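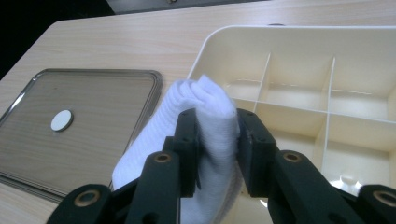 Shivam Pathak wrote in to argue that a demonstration should be thrown out whenever the operator regrips, even if the item ends up in the correct cell. I used to apply that rule. I dropped it in October, after going back through 128 folding and sorting episodes from the Woremgate set and finding that 78 contained a regrip of some kind.

Current practice for handheld gripper work on soft goods:

- Pinch the cloth near the fold, with both pads fully on fabric. A corner pinch lets the layers slide apart.
- One regrip is allowed. At 2 the episode is tagged, at 3 it is discarded.
- Fix the table layout before the first episode of a block and leave it alone until the block ends. If the organizer gets bumped, start a new block.
- Keep the jaws over the table between items. Dropping the tool to your side adds motion that has to be trimmed later.
- Log failures in the same sheet as successes - same columns, same operator initials.

The regrip limit is the weak point. Afshin Alipour uses a time limit on the Liew set instead, and the two rules disagree most often on thin fabric. I have not compared them on anything stiffer than a towel.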